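The Graton Room

So the thing you need to know about my aunt Hanneke is that she left me a hotel. I mean, she left me a third of a hotel, and the other two thirds went to my cousin Siebe Van Rooij, who had never in his life written her a thank-you note (I had written twenty-five, I kept drafts). The hotel is called the Tramuritz and it sits at the top of a hill in a town you drive through to get to a nicer town.

I went up in September with one suitcase and a bad attitude. Siebe met me at the front desk, wearing a vest.

"You're wearing a vest," I said.

"I'm the manager," he said, like that covered it.

He gave me room 216, which had a radiator that knocked all night long. Three knocks, then a stop, then two more. By the second night I was knocking back. By the third I had started telling it about my divorce, and I swear to you it got quieter in the parts where I cried.

Breakfast was run by Josphat Mrema, who had cooked for my aunt for thirty-two years and did not think much of either one of us. He put an egg in front of me and stood there until I ate it.

"She talked about you," he said.

"What did she say?"

"That you would come when it was too late." He took my plate. "More toast?"

I had more toast! What else was I going to do? I sat there chewing and looking out at the parking lot, and I thought about the last time she called, which was the spring before, when I let it ring because I was picking out a shower curtain. I didn't even buy the shower curtain.

1. The Will

The lawyer was named Toon Jacobs and he had an office over the pharmacy. He read us the whole will out loud, including the parts about the gutters. Then he got to the last page and took off his glasses.

"There's a condition," he said. "The contents of the Graton Room go to whichever of you can say what she kept in it."

Siebe looked at me. I looked at Siebe. Neither one of us had ever heard of the Graton Room.

"Is that a room in the hotel?" Siebe asked.

"I would assume so," said Mr. Jacobs, who clearly wanted his lunch.

We walked back up the hill without talking, and then at the top we both started walking faster, and then (I'm not proud of this, I was forty-four years old) we ran. He took the upstairs and I took the downstairs. I opened linen closets. I opened a door that was only a picture of a door, painted on the wall by some guest in lieu of payment, and I pulled on that painted knob for longer than I'd like to say.

At suppertime Siebe came down with cobwebs on his vest and we sat in the dark bar and shared a bag of pretzels.

"Maybe she made it up," he said.

"She never made up anything. She didn't even like movies."

"She liked that one with the submarine."

She did like the one with the submarine. I'd forgotten that, and it bothered me that he hadn't. He told me he used to drive up and watch it with her every winter, the two of them under one blanket, and she'd shout at the captain. All those years I'd thought I was the one who kept in touch.
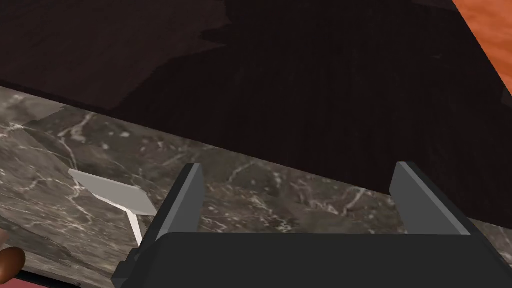
2. The Room

It was Josphat who told us, in the end, and only because Siebe washed the dishes without being asked. All of them, the pots too. Josphat dried his hands, got a key from inside the flour bin, and walked us out the back, past the trash cans, to the old pump house. Over the door somebody had painted GRATON in green letters.

"Her first husband," said Josphat.

"Her FIRST husband?" we both said.

He unlocked it and went back inside to his bread.

I'd been picturing jewelry, I'll admit it. Or letters, or money in coffee cans. What was in there was one armchair, one lamp, and a telephone on the floor with its cord running out through a hole in the wall. Siebe picked up the receiver and held it so we could both hear. There was a dial tone.

We stood there with our heads together, the way we used to stand when we were kids and she measured us against the pantry door.

"So what do we tell the lawyer?" he said. "What did she keep in it?"

I sat down in the chair. It was lower than it looked, and from down there I could see numbers penciled on the wall by the lamp, in her square handwriting. His was there. So was mine, and the one I had before that, and the one from my college dorm, each of them crossed out neatly when I moved.

"You call him," I said. "I can't talk right now."

He sat on the floor by my feet, vest and all, and dialed.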